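Robot Cell Technician (Simulation and Hardware)
Folura, Wadumora site
Full time, permanent, early and late shifts

Folura runs one two-armed household robot, known on site as Mundia, together with a simulated copy of it. We need a technician to set up both, look after them and put them right when they stop. You would join a team of 5 and report to the cell lead.

The job covers a single machine. About half your time goes on the real arms and grippers, and the rest on the simulated cell, where each change to a gripper, mount or camera is tried out before a spanner is picked up. You will spend a good part of each shift looking at gripper views like the one below, with both fingers open and nothing between them, and comparing them with the settings in the log.

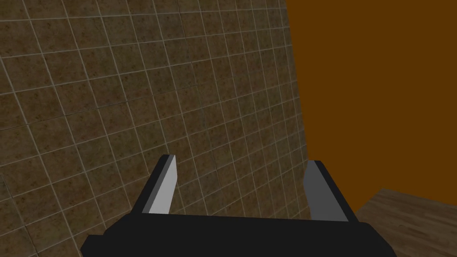
What you will do

Check finger opening and closing on both grippers at the start of each shift and write the readings in the log.
Grease the wrist joints and change finger pads. Pads are replaced after 3,000 grips, or sooner if they are marked.
Reset the joint zero positions after any arm has been taken off, then copy the new values to the simulated cell.
Keep the room models in order. The library holds 133 rooms, with tiled walls, wood-grain surfaces, cabinet doors and so on.
Run the door and panel tests in Zhuravel, our in-house test software, and report any case where the gripper and the panel edge do not line up.
Trace faults in cables, connectors and motor drives, and order spares.

Much of the test work uses one arm at a panel while the other is held up out of the way. You need to be able to read a tilted view and say which arm is which.

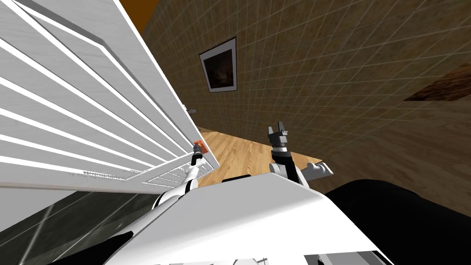

Left gripper at the edge of a slatted panel, right gripper raised and open, in the simulated cell.

What we ask for

A Level 3 qualification in electrical, mechanical or mechatronic work, or the same knowledge gained on the job.
Two years or more looking after robots, packaging lines or similar machines.
Safe isolation and lock-off practice.
Enough Python to change a settings file and read an error message. We will teach you Zhuravel.
Clear written notes. The next shift works from them.

Experience with simulation is useful but not required.

Hours and pay

Early shift starts at 6.30 am and late shift at 2 pm, changing every second week. There is no night work. Up to 80 hours of paid training are given in the first three months, part of it at the bench and part on the simulated cell. Tools and workwear are supplied. The pay band will be sent with the application form.

How to apply

Ask the Wadumora office for a form and return it with a CV and one page on a machine fault you traced and repaired. Interviews are in October and include a short practical task on a spare gripper. The post is open until filled.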